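Can my neighbor fence off the strip behind our lots in Pisgate?

There's a 4-foot strip of ground running behind the houses on our side of Vindon Road. People have cut through it to the bus stop forever. In March my neighbor decided it was his, apparently by staring at it, and now there are stakes and string. Our plat shows the strip but doesn't say who owns it. Do I have any standing here, or do I just learn to walk the long way?

Posted by Flolard39, Nov 18, 2024
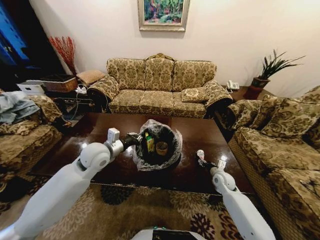 2 replies

stringandstakes

Go to the county recorder and ask for the original subdivision plat, the big one, along with any deed that mentions an alley or easement. Yours is probably a copy of a copy. Ours was recorded as map 1010 and had three notes in the margin that everyone had missed. One of them settled an argument older than my kids.

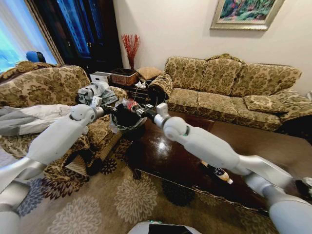 If the strip was dedicated to the town, he can't fence it without the town's say-so. If it wasn't, long public use might still count for something, but the rules vary by state and you'd want a local attorney before you say "prescriptive easement" over the hedge. Write down who used the path and for how long – dates if people have them. Leave the stakes alone, however much they call to you.

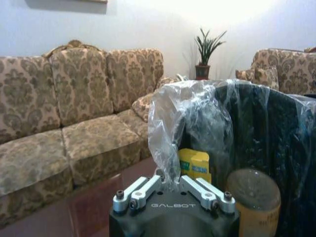

Aliyu_Court

Just pull the string up lol. We had the same thing and the guy gave up after 3 tries. Then he bought a goose, so maybe call the town first.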